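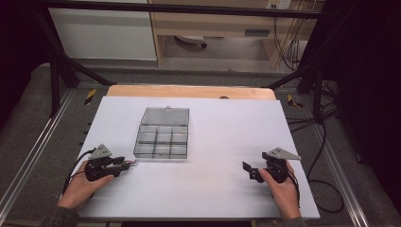
Hand-held gripper pair in use at a tabletop station, with a nine-compartment organizer box on the work surface.

Noromine Hand-Held Gripper Pair and Station

Equipment page for purchasing departments and laboratory managers
Revised March 2022

The Noromine pair consists of a left and a right hand-held gripper of the same design. Each unit is supplied with its own cable. The pair is intended for institutions that record two-handed tabletop tasks such as sorting, opening and closing containers, and placing small parts.

The grippers may be ordered alone or with the Keane station, which provides the work surface, side rails and surrounding frame. Customers who already own a suitable table should order the grippers alone and review the space requirements below before requesting a quotation.

What is included

Gripper pair: two grippers, two cables, one set of spare jaw tips, printed operating guide.
Keane station: frame, aluminum side rails, white work board, floor fixings, assembly drawings.
Not included: computer, task objects, curtains, room lighting, chairs.

Task objects are left to the purchaser. Most institutions begin with inexpensive household and workshop items and replace them as needed. Compartment boxes with hinged lids are a common choice for early sessions, and a small stock of several sizes is advisable. These items should be entered in the budget as consumables.

Space and power

The station requires clear floor on the operator's side and access from behind for maintenance. One grounded wall outlet should be within reach of the computer. Cable runs across the floor must be covered wherever people walk. The purchaser is responsible for the electrical inspection of the room before delivery.

Rooms with strong daylight should be fitted with blinds or dark curtains. The cost is modest but is often left out of the first request, and facilities departments may need several weeks to schedule the work.

Planning the budget

We recommend that a request for funds list the following lines separately: gripper pair, station, computer and storage, task objects, room preparation, operator training, and yearly service. Operator time is normally the largest cost over the life of the equipment and should be estimated before the number of stations is decided.

Jaw tips are rated for 1,000 hours of use. Replacement sets are ordered under part number 414 and ship from the Holham warehouse. Cables are subject to wear near the hand and should be inspected monthly.

Delivery and service

Standard delivery is 11 weeks from receipt of a signed purchase order. Orders received before the end of February are delivered under the previous price list. Installation at the purchaser's site takes one working day per station and includes a 40-minute introduction for operators.

Repairs are carried out at the Nandham service center. A loan unit is available to customers holding a yearly service agreement. Quotations remain valid for the period printed on the first page and may be extended once on written request.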